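**Norberg Wrestling Alliance Sets Tag Team Tournament for April at Plarnier Hall**

NORBERG — The Norberg Wrestling Alliance announced today that its spring tag team tournament will be held in April at Plarnier Hall, with the final to be contested under two-out-of-three-falls rules. The winning team will be recognized as Drulgate Cup holders and will receive a title match at the promotion's summer event.

The field will consist of 14 teams. Two of those teams will receive a bye into the second round, determined by a drawing held before the first match. Opening-round matches carry a time limit of 20 minutes, and second-round and semifinal matches a limit of 30 minutes. The final has no time limit. If a match reaches its limit without a decision, both teams will be eliminated and the next opponent will advance.

The Drulgate Cup was last contested as a singles tournament. The Alliance elected to return it to a tag team format after reviewing its current roster, which now includes more established teams than at any point since the Cup was introduced.

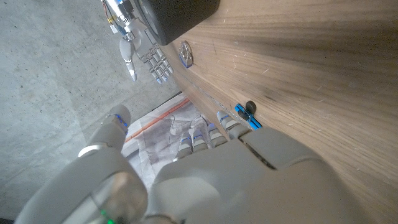 The reigning tag team champions will not take part in the tournament. They will instead defend their titles on the opening night in a match to be announced separately. Should the championship change hands that evening, the new champions will assume the obligation to face the Cup holders in the summer.

The Peixoto Wrestling School will again supply the undercard. Its trainees will appear in two preliminary matches each night — both scheduled before the main broadcast begins — and students who complete the spring term will be considered for developmental contracts with the Alliance.

Doors at Plarnier Hall will open at 5:30 p.m., with the first preliminary match at 6:30 p.m. A meet-and-greet session lasting 90 minutes will precede the final night and is open to holders of two-night passes only. Children must be accompanied by an adult.

Tickets go on sale Wednesday at 10 a.m. through the Plarnier Hall box office. Single-night tickets will be released after the two-night allotment has been filled. The complete bracket will be published following the drawing.

Media credential requests should be directed to the Norberg Wrestling Alliance press office.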